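The Marble Question

Every February the same conversation comes back to this newsletter, and every February I tell myself I won't join in. Somebody writes to say they're redoing their kitchen, that they have fallen for white marble with gray veins, and would I please tell them it's fine. I can't. I'm willing to say it is pretty.

This year's letter came from Forough Alipour, who has a galley kitchen, two teenagers and a habit of making lemon pickle in bulk. Her installer told her that a modern sealer makes marble "practically worry free." I'd like to know what the word practically is doing in that sentence. A sealer slows down liquids that want to soak in, so it helps with coffee and oil. It does very little about acid. Lemon juice, vinegar, tomato sauce and wine all react with the surface of the stone itself and leave a dull spot that no amount of wiping will lift. That is called etching, and it's a different problem from staining, though showrooms tend to let the two run together when there is a deposit to be signed.

I went to look at slabs with her at Burnier, the stone yard out past the rail bridge. The man there was pleasant and knew his rock. He also quoted a yearly reseal as if it were a courtesy, then mentioned on the way out that it would be $700 for a kitchen her size, polishing extra. Forough asked how long the polish would last. He said it depended on how she lived. I suppose it does.

Then there is the argument that marble "develops a patina." I've heard this from people who wouldn't accept a patina on a car door. If you like the worn look, good, you'll get it without trying. But ask the person selling it to show you a counter that has been cooked on for 12 years, in a real house, with the lights on. I've asked three yards, and all of them had a brochure.

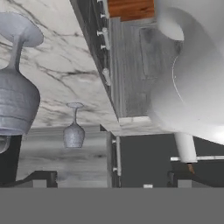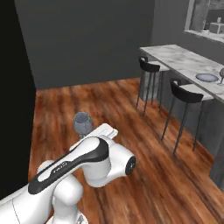 The next thing they'll offer you is a honed finish, which means the stone has been left matte. Etch marks do show less on it. Honed stone can also take up oil more readily, so what you gain on the lemon side you may hand back on the butter side. Paraschiva Bucur, who wrote in last spring about her honed island, reports that it is holding up well apart from a ring near the stove, a patch by the sink and "something orange." She still loves it. I believe her, and I notice she has bought a very large cutting board.

What about the lookalikes? Quartz with printed veins has improved a lot. The Hallon line is the one I'm asked about most, and the samples are good at arm's length. Up close the veins sometimes stop dead at the edge of the slab, as though they had run out of ink, and the same pattern can turn up twice in one kitchen if your fabricator isn't paying attention. Quartz won't etch from lemon juice. It can scorch or discolor under a hot pan, though, and the sales sheet puts that in much smaller type than the rest. Use a trivet.

I also tried the Flalora stone cleaner, since four of you sent me the same ad. It smells nice. It cleaned an ordinary counter about as well as dish soap and warm water did, at a price I found hard to take seriously. The label says it "restores natural depth." I left it on an etched spot on my test tile, following the directions, and the spot kept whatever depth it had. Anything that really fixes an etch is going to be abrasive, and I would practice on a scrap before going near the counter.

If you are still set on marble, here is the test I give everyone. Get an offcut from the actual slab, sealed with the product your installer plans to use. Put it next to the stove. Leave half a lemon on it overnight, set down a glass of red wine, spill some oil and forget about it. Do this for 8 days and then look at it sideways under a lamp. If what you see doesn't bother you, buy the slab and ignore me.

Forough did the test. She has put the marble on the windowsill wall, where she rolls out dough, and plain butcher block everywhere else. The installer told her mixing the two would hurt resale value. He didn't say by how much, and she didn't ask.

Next month: whether a range hood that vents back into the room is doing anything at all. Send me your filters, or better, send photos of them.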